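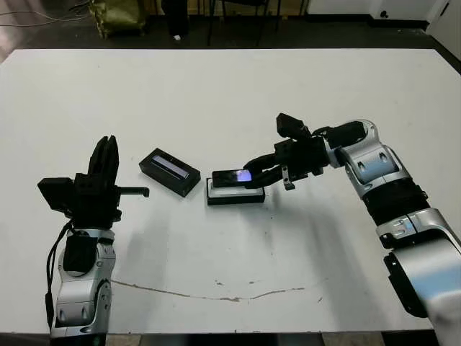 Do We Really Need a Box for the Box?

November 2, 2022

The tidy-table people have been at it again. Since August the Amdale office has been following the Neltuvgate method, a short guide to shared work tables that Kiyoshi Kudo brought back from a training day. Its main rule is that every small thing gets a container and every container gets a fixed spot. I have been asked to write something encouraging. I'll write something, anyway.

Let me start with what I like. A phone on a low stand is a good idea. You can see the screen, you know where the phone is, and it doesn't end up under somebody's notebook. If the method stopped at the phone stand I would sign up tomorrow.

It goes on to the boxes. The guide wants small rectangular ones, all the same color, on the theory that matching boxes calm a table down. Maybe they do for the first week. After that you have a set of black boxes that look alike, and you open two before you get to the one you wanted. Yurani Henao told me she has stopped looking and just buys another pack of adapters, which she keeps in her coat.

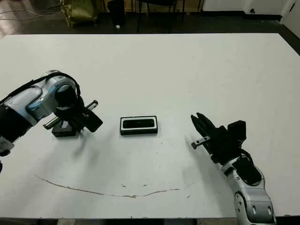

The usual answer is labels. I have worked in three places with labels, and every time the label outlived whatever it described. A box marked "short cables" at my last job held a stapler and half a granola bar. If a box needs a label, I'd like to know first why the thing inside it needed a box. A tape measure is already its own package.

Then there is the question of open or closed. The guide prefers an open top with a raised rim, so that small parts stay put and you can see in. Fair enough, but dark linings are a terrible choice for this. Try finding a black screw in a black tray at four in the afternoon. Chiang, the supplier most people here order from, lists trays with pale linings too, and I can't see why we wouldn't get those.

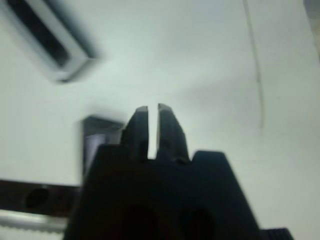 Dark center, pale rim: good contrast, wrong way around

Cost comes up whenever I complain, so I asked. The full Stitum starter set was $366, and the refill inserts would bring another $200. Kiyoshi points out that lost parts cost money as well. I asked how much we had been losing before. There was no figure, and I don't count "a lot" as one.

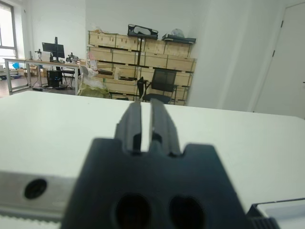

My bigger doubt is about where clutter goes when a table gets tidied. It has to land someplace, and in my experience that place is low down. The guide has plenty to say about surfaces and one sentence about floors. Meanwhile there are cardboard boxes on the floor under the long desk, in the same part of the room as the computer tower, and a small black box by the desk leg. The desk itself, with its light wooden top and the monitor up on an arm, would probably pass a Neltuvgate inspection. I would fail the floor.

So I'm proposing a slower version. Keep the phone stand. Buy no more containers until the end of the year. Anything on a table that hasn't got a use this month goes back to whoever brought it, and cardboard gets flattened the day it is emptied. Kiyoshi has agreed to try it on one table if I agree to stop calling the guide "the scripture." Comments to me or to Yurani, please, and she would also like her label maker back.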